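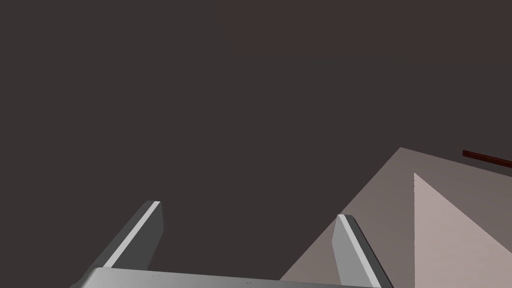

Kettle: gallery of the simulation work

Saturday, November 2, 2024

Kettle is our software for planning the motion of two arms at the same time. We develop it at Tinetti, in a small group, and we test every change in simulation before it goes to a real machine. On this page I collected some views from the table task, together with notes on what we were working on. The notes are short and written mostly for people who already use the planner, but I hope other visitors will find them useful too.

The task is simple to explain. The robot has to reach objects on a table, first with one arm and later with both, and it must not touch anything on the way. The planner receives the joint positions and the shapes of all objects in the room. From this it makes a path, and the controller follows the path at 1,000 steps per second of simulated time.

Two arms, one table

Both arms are forward here, the right gripper over the white table and the left one with its fingers open. In this part of the work we compare two ways of planning: each arm alone with a fixed order, or both arms together as one problem. The second way is slower, but it gives fewer strange detours of the elbow.

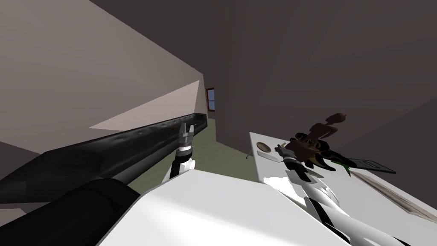 Does the planner need a new map of the room for every attempt?
The map is kept between attempts, and only the objects which have moved are updated. On our test computer such an update takes 6 milliseconds, and a complete new map takes 185.

Near the edge of the table

The right gripper is close to the near left corner of the table, just above a small flat item. Low items close to an edge are difficult for us, for the reason that the safety distance around the table top also covers the item. We now let the distance become smaller for the fingers only, in the last part of the approach. The rest of the arm keeps the full distance.

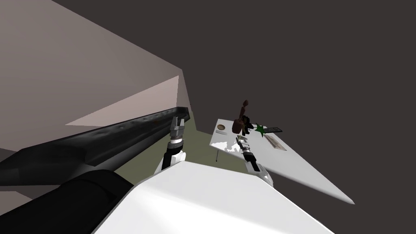 Settings and logs

All runs for this gallery use the default settings of Kettle, with a limit of 4,000 samples for each plan. When the limit is reached, the planner stops and writes the reason in the log. The logs can be opened in Granent, our viewer, where you can move along the path step by step and see which pair of shapes was nearest.

The next version is planned for December. It will read room files from Zistska directly, so the conversion script will not be necessary anymore. Old room files will continue to work, but please check the units of the table height after loading.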